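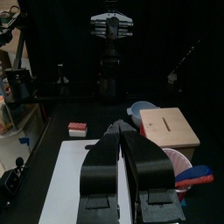 I have a drawer in my kitchen that holds nothing but instruction manuals, and last month I finally sat down and read one all the way through. It was for a Skamo toaster oven I've owned for years. I learned that the thing has a setting for keeping plates warm. I've been running plates under the hot tap since I moved in here, like an animal.

So this is my pitch for the paper manual, which I'd like back, please.

My new dehumidifier (a Cluneo, February sale, very pleased with myself) came with a card the size of a bus ticket. On the card was a square code. You point your phone at the code, and it takes you to a page that wants to know what country you're in, and then your email, and then whether you'd like to hear about filters. I would not like to hear about filters! I wanted to know why the light was orange. When I got to the manual at last it was 235 pages long, and most of those pages were the same 15 pages in other languages, and I was reading all of it through a window the size of a playing card with my thumb in the way.

People tell me you can search a PDF. Sure. You can search it if you know what the company calls the thing you're looking for. I typed "orange light" and got zero results, and then I typed "light" and got the warranty. The light, it says on one of the pages in the middle, is an "amber indicator." With a paper booklet I'd have flipped until I saw a little drawing of the front panel, and I'd have been done before the kettle boiled.

My neighbor Dennis Mellor thinks I'm being silly about this. He says he's never opened a manual in his life and he just watches a video. I've watched the videos too. You want one fact, and first you have to hear how the guy's week has been, and then there's a song, and then he has a slightly different model from yours with the button on the other side. I sat through one that was a full 60 minutes about descaling a coffee maker. I love that somebody cares that much, I really do, but I had guests coming.

The other thing I miss is the writing in them. My dad wrote in every manual he owned. The one for his old Lykkegaard sewing machine (he made all our curtains, and they were good curtains) has his pencil notes down the margins, things like "tighter than this" and "NO" next to a diagram of how to thread the bobbin. He was right about the bobbin, too. I still thread it his way. You can't inherit a download. I suppose technically you can, but nobody's going to leave me their login in a shoebox.

I know the arguments about paper and shipping and waste, and I'm not asking for the brick with fourteen languages in it. Give me 2 sheets, folded, with the lights and the buttons and what to do when it beeps. Put the rest online for whoever wants it. Plesidach did this with the bathroom fan I put in, one big sheet with drawings, and it's taped inside the closet door right now, where I can find it even with the power out. That fan was the easiest thing I've ever installed, and I'm somebody who once hung a door upside down.

Anyway, the dehumidifier. The amber indicator means the tank isn't pushed in all the way. I've written that on the bus ticket in pen and stuck it to the side of the machine.

60 shares
15 comments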